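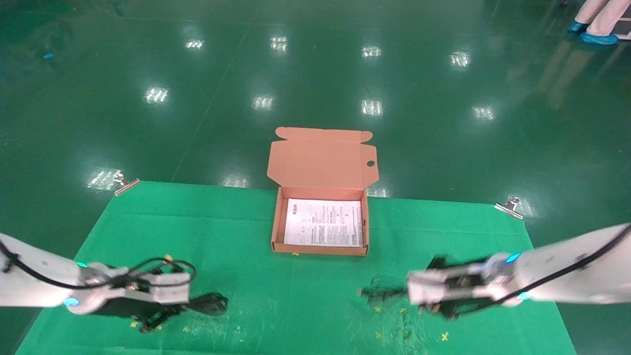
magpie_season wrote:
Paper every time for me. I don't care if it's one sheet in nine languages with my language squashed between two others in a font designed for ants. If I've paid for a thing, I want the instructions to be in the box with the thing. I do not want to be sent on an errand to find them.

Topic: Paper instructions vs "scan here to get started"
Board: Household and General Grumbling
Started 2020-12-28

lamington_drift wrote:
Original poster, back from the shed. To restate for anyone who skipped the title: I bought a flat-pack bookcase from Wundwood in the pre-Christmas sale. 19 pieces of timber, a bag of hardware, and a card the size of a business card with a square barcode on it. No manual. The card says "Let's build together!" which is a bit familiar from someone who wasn't planning on turning up.

Scanned it. Got a page asking me to choose a region. Australia wasn't there. I chose New Zealand, on the grounds that gravity works much the same way over there, and got a video. Twelve minutes, a bloke's hands, ukulele music, and he's building the one with doors. Mine doesn't have doors. I watched all of it anyway in case the doors turned out to be optional in a spiritual sense.

So my question is the one in the title. Are we done with paper? Did everyone agree to this while I was out of the room?

tin_kettle wrote:
I'm going to be the unpopular one. I prefer the online ones. You can zoom in. You can search them. If the company finds a mistake they can fix it, and with paper you're stuck with step 7 being wrong till the end of time. My dad has a kitchen drawer of manuals that no longer closes, and at least two of them are for things he put out on the nature strip before I finished school.

Also if you can post on a forum you can open a PDF.

lamington_drift wrote:
I can open a PDF. I'd have been delighted with a PDF. I got a ukulele.

wharf_street wrote:
The drawer is not a problem, tin_kettle, the drawer is an archive. I've got one too. Last winter the hot water went out and I found the original leaflet for the unit in about the time it took the kettle to boil, with the relight procedure on the back and the installer's phone number written in biro. Number's disconnected, granted. But the procedure was good.

Try that with a link from that far back. The company's been bought twice and its website now sells vitamins.

magpie_season wrote:
The vitamins thing is real. I had a sewing machine table from Hourani, lovely thing, bought secondhand in Balville. Looked up the manual and the address on the sticker goes to a page about joint health. Ended up writing to a stranger on a quilting board who posted me a photocopy. Actual post, stamp and all. She'd gone over the threading diagram with a highlighter for me.

numbat_pie wrote:
Can I put in a word for the wordless ones? The diagrams with the little bald man who's sad when he's alone and happy when he has a friend. People hang it on them but I've never had one go wrong that wasn't my fault. The trouble is the translated ones. I have a fan that tells me to "kindly refuse the child". I've been refusing the child since June.

tin_kettle wrote:
See, you couldn't correct that on paper! It'll be refusing children forever. Online, one edit and it's gone.

numbat_pie wrote:
I don't want it gone. It's the best thing about the fan.

saltbush77 wrote:
Bit of trade perspective, for what it's worth. I used to do layout for a small outfit that packed kits for hobby shops. The sheet was the last thing anybody thought about and the first thing to get cut. I'd be given one side of A4 and text for three. The boss would stand behind me and ask if it could go a bit smaller. It could always go a bit smaller. We got it down to where I couldn't proof it without taking my glasses off and putting my nose on the desk, and then he'd ask for the logo to be bigger.

So when people say companies dropped paper to save trees I do have a quiet laugh. They dropped it to save on paper. The tree's an innocent bystander.

tin_kettle wrote:
It can be both though? If it costs less and uses less, I'm not too fussed about what was in the boss's heart.

saltbush77 wrote:
Fair. I'd feel better about it if the box the missing sheet came in wasn't big enough to sleep in.

lamington_drift wrote:
Update on the bookcase. I emailed Wundwood and asked for written instructions. Automatic reply thanked me for my order and asked me to rate my assembly experience out of five. I haven't had an assembly experience. I've had a lying-on-the-floor-surrounded-by-timber experience. There was no button for that so I gave it a two.

wharf_street wrote:
Two's generous.

lamington_drift wrote:
It was Christmas.

creekbed wrote:
Canadian lurking on your forum here, hope that's all right. We get ours in English and French, so every manual is twice as thick as it needs to be, and I'll defend it to the death. When the English makes no sense I read the French, and between my grade nine French and their grade nine English I can usually triangulate a screw.

My objection to the scan codes is the cottage. No signal. I drove a new water pump up there, opened the box, found a code. It wanted an app. The app wanted an account. The account wanted to send me an email to prove I was me. I was standing in a crawl space. I drove back to the highway, downloaded the thing in the parking lot of a bait shop and copied it out by hand onto the back of a receipt. So I made my own paper manual, is what I'm saying. It's taped to the pump.

tin_kettle wrote:
OK the app thing I won't defend. A document shouldn't need an account. If I have to make up a password to find out which way up a shelf goes, someone's lost the plot.

magpie_season wrote:
Mark the day, agreement.

tin_kettle wrote:
I still think the drawer is a fire hazard.

bilby_on_toast wrote:
Different angle. My eyes aren't good and haven't been for years. Tiny print on a folded sheet is no use to me whatsoever, it may as well be wallpaper. A proper web page I can blow up to 275 percent, or have the phone read it out. So when everyone gets misty about paper, please spare a thought. The old leaflets weren't friendly to everybody. I've rung strangers' helplines to have a leaflet read to me that I was holding.

A video with no talking in it is just as bad, mind you. Ukulele and hands. I'd have no hope.

magpie_season wrote:
That's a good point and I hadn't thought of it. I take back "every time". Paper in the box AND a decent page that opens for anyone. I'll keep my position on the ukulele.

wharf_street wrote:
Large print by request used to be a thing. You'd send off a coupon. I've no idea if anyone ever got one.

bilby_on_toast wrote:
I got one once, for a slow cooker. It came in a binder. Best manual I ever owned and I can't say the same for the slow cooker.

dusty_lino wrote:
Unpopular opinion number two: nobody reads them in either format. I've never read one before starting. I read it at the point where I've got something left over. That's what it's for.

saltbush77 wrote:
As the person who used to lay them out, thank you, that's very healing.

dusty_lino wrote:
Any time.

numbat_pie wrote:
My other half reads them cover to cover, including the bit about not using the toaster in the bath, and then files them. I start with the Allen key. We've agreed not to assemble things in the same room.

creekbed wrote:
Is there anybody still doing it well? Asking because I need a workbench and at this point I'm willing to choose it by the manual.

wharf_street wrote:
Drondlow, believe it or not. I bought their trestle set for $198 and it came with a stapled booklet. Proper stapled! Every bolt drawn at full size so you can lay yours on the page and check it. There was a blank page at the back headed Notes. I wrote a note.

tin_kettle wrote:
What did you write?

wharf_street wrote:
"Tighten again after a week."

saltbush77 wrote:
Full-size bolt drawings are the mark of somebody who's been on the floor themselves. We asked to do that once and got told it would take up a whole page. Yes. That was the idea.

dusty_lino wrote:
I had a Drondlow ladder and the booklet was fine but it was 150 dollars for a ladder with opinions. Warning sticker on every rung.

magpie_season wrote:
Does creekbed even get Drondlow over there?

creekbed wrote:
Looks like no. They'll ship the booklet though. I asked. I now own, or will soon, the manual for a bench I can't buy, and I may just build from that.

lamington_drift wrote:
Right. Wundwood wrote back, a human this time. She said there is a printed version, they just don't pack it, and attached a scan. Four pages. It's perfectly good. It has arrows. Someone drew every one of those arrows and then someone else decided I'd prefer the hands.

I printed it at the library at twenty cents a page and I'm up to step 5. Shelf three is in backwards, raw edge out, and that's on me, I'd started before it arrived.

tin_kettle wrote:
So a PDF, then.

lamington_drift wrote:
Printed, tin_kettle. On paper. With a coffee ring on it already.

tin_kettle wrote:
Delivered digitally, though. I'm having half.

bilby_on_toast wrote:
Would you be able to put the scan up in the files section? There's a second thread from someone with the same bookcase, and they've got no region in their list either.

lamington_drift wrote:
Done, it's under Furniture. If you've got the model with doors, ignore page four and go and watch the bloke.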